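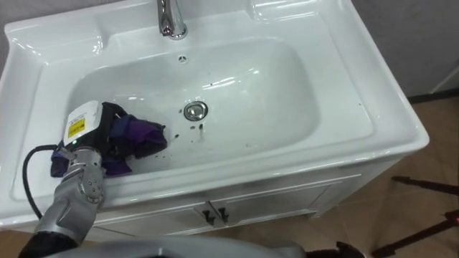
Sink vanity, white ceramic, with single-lever faucet and cleaning cloth.

From: Facilities Office, Vestimby Residence
To: residence-services list
Date: 19 Jan 2024
Subject: Re: Washroom basins, cloths and cleaning order

Dear colleagues,

The Facilities Office has received several replies to the notice on washroom basins circulated earlier this month. The message from the Gondmont wing is quoted in full below, as it raises most of the points made by the others. Our response follows and should be read together with the January cleaning schedule.

> To the Facilities Office:
>
> We have read the notice on basin care and request clarification
> on four points before it is applied in our wing.
>
> First, the notice states that basins are to be wiped "with the
> assigned cloth." Our supply closet holds dark cloths, purple
> cloths, and cloths that are both. Please confirm which of them
> are assigned to the basins and which to the floors.
>
> Second, the notice does not say whether the drain stopper is to
> be removed at each cleaning. Present practice differs from one
> shift to the next. Some staff lift it daily and others leave it
> in place until the drain runs slowly.
>
> Third, residents have reported a film on the flat rim of the
> basins in the shared washrooms. The Kurek cream cleanser was
> used on these. We would like to know whether it should be
> discontinued.
>
> Fourth, the overflow hole is not mentioned at all.
>
> Gondmont Wing Services

1. Cloths. Any cloth showing purple, in whole or in part, is assigned to basins, faucets and vanity tops. This includes the dark cloths with purple sections. Plain dark cloths are for floors and for the outside of the toilet base. A basin cloth that has touched the floor is to go directly into the laundry bag. Cloths are not to be left in the bowl or over the faucet between rooms. The present stock is 300 basin cloths for all wings, and a further order will be placed only when the worn ones have been returned and recorded.

2. Drain stoppers. The stopper is to be lifted and rinsed once a week. On other days it is sufficient to wipe over the top and around the edge. Several of the older stoppers in Room 108 and the adjoining washrooms do not seat properly after removal. Please leave these in place and report them to this office by room number.

3. Cream cleanser. The Kurek product may continue to be used inside the bowl. It should not be applied to the flat rim or to the raised backsplash, where it dries before it can be rinsed. The film reported by residents is dried cleanser and comes off with warm water and a clean cloth. Wings that prefer a liquid may request the Brondolis bathroom cleaner, item 505 on the supply form, which is diluted according to the label. The two products are not to be used together.

4. Overflow hole. The omission is ours. The metal ring is to be wiped daily along with the faucet. The opening itself should be flushed once a week with warm water, at the same time as the stopper is rinsed. Brushes with exposed wire are not to be inserted, as they scratch the finish on the ring.

The order of work is restated for new staff. Begin with the faucet and lever, continue to the backsplash and rim, and then clean the inner walls of the bowl from the top down. The floor of the bowl is done last. Drops and specks near the drain are easily missed on white porcelain when the overhead lights are reflecting in it, and staff are asked to look at the bowl from the side before leaving the room. The cloth should be refolded to a clean face after the rim is finished.

Marks that remain after two cleanings should be reported and left alone. Scouring pads, razor blades and powdered cleansers are not permitted on any vanity. Two tops in the Gondmont wing were dulled by pads last year and cannot be restored.

The supply closet in the Gondmont wing will be relabeled to agree with item 1. Other wings may collect printed labels from the Facilities Office during regular hours. The basin care notice posted inside the closet doors will be replaced by a corrected version, and the earlier one should then be taken down.

Further questions may be sent to this list. Repair requests should go through the usual form, with the wing and room number in the subject line.

Facilities Office
Vestimby Residence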